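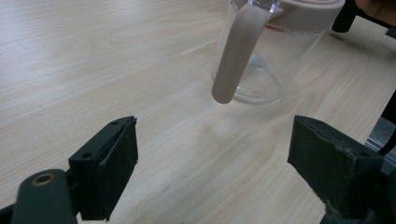 **SECTION 3: THE PITCHER AND THE CLEAR CUP**

The Flernutness set is used on a table or counter, uncovered, with nothing plugged in. This section covers washing the parts before first use, fitting the lid, filling, pouring, and storing. Electrical parts are covered in Section 5.

### 3.1 Names of the parts

- **Pitcher body.** Clear glass, straight sided. The thin red stripe near the top is the fill limit.
- **Lid.** Taupe, with a clear plastic spout.
- **Handle.** Same color as the lid. It slants down and away from the glass and stops short of the table.
- **Clear cup.** Round plastic, with a pale pink band around the lower part. Used for measuring and for soaking small amounts.

The lid and handle come off together. Do not try to separate them.

### 3.2 Before first use

1. Remove all tape and paper from the pitcher, the lid, and the cup. Check under the lid, where a paper disk is packed at the factory.
2. Wash the glass in warm water with dish soap. Use a soft sponge.
3. Wash the lid by hand. Run water through the spout from both sides.
4. Wash the cup by hand and dry it with a cloth. Water left under the band will leave spots.
5. Let everything air dry upside down on a rack for one hour.

> **CAUTION:** Do not put the glass in cold water straight after it has held hot tea. Let it stand on a dry surface for 11 minutes first.

### 3.3 Choosing a place to work

Use a flat, level table with enough room to set the pitcher down without reaching across anything. Keep it at least a hand's width from the edge. A bare wooden table is fine for cold drinks. Put a cork mat under the glass for anything hot, and wipe up spills on wood right away.

### 3.4 Fitting the lid

1. Stand the pitcher on the table. Steady the glass with one hand.
2. Hold the lid by its top, with the handle pointing toward you.
3. Lower it straight down until the seal touches the rim all the way around.
4. Press down and turn clockwise until it stops. You will feel a click.
5. Lift the pitcher a little by the handle, over the table, with your other hand under the base. If the lid shifts, set the pitcher down and repeat from step 2.

**Note:** The seal is stiff when new. Wetting it with plain water makes the first few turns easier.

> **CAUTION:** Never carry the pitcher by the handle if the lid has not clicked. The glass can drop free.

### 3.5 Measuring with the cup

The cup holds 200 ml when filled level with the rim, and it has no inside scale. Stand it on the table with the open side up and keep your eyes level with the rim as you fill.
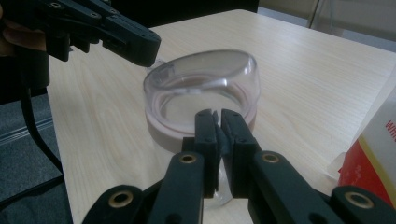

*Fig. 3-2. Clear cup, open side up, on the table.*

1. Place the cup where you can reach it without moving the pitcher.
2. Fill to the rim for a full measure.
3. For a half measure, fill a full cup and pour off 100 ml into a kitchen measure. The pink band is not a measuring line.
4. Empty the cup into the pitcher before fitting the lid.

Dry ingredients such as loose tea or sliced ginger can be soaked in the cup for a few minutes and then tipped in. Do not use the cup for boiling water. It is meant for cold and lukewarm liquids only.

### 3.6 Filling and pouring

1. Take the lid off. Fill the pitcher through the open top, never through the spout.
2. Stop at the red stripe. Count fruit and ice as part of the level.
3. Fit the lid as described in 3.4.
4. To pour, hold the handle with one hand and rest two fingers of the other hand on top of the lid.
5. Tilt slowly. If the flow stops and starts, set the pitcher upright for a moment and begin again.

Pulp and seeds can block the spout. Strain juice before filling if you plan to serve from the pitcher.

### 3.7 Cleaning and storing

Rinse the pitcher the same day it is used. For tea stains, add one spoonful of baking soda, fill with warm water, and leave overnight. Bottle brushes with bare wire ends will scratch the glass.

Store the pitcher with the lid resting loosely on top so that air can get in. Keep the cup beside it or on a shelf. Do not nest the cup inside the pitcher; it can wedge against the glass.

### 3.8 Replacement parts

| Part | Order no. |
|---|---|
| Lid with handle and spout | 327 |
| Clear cup with band | 498 |

Order from Bukavdale or from the store where you bought the set. Seals are sold only with the lid. Chipped or cracked glass must not be used again, even if it still holds water.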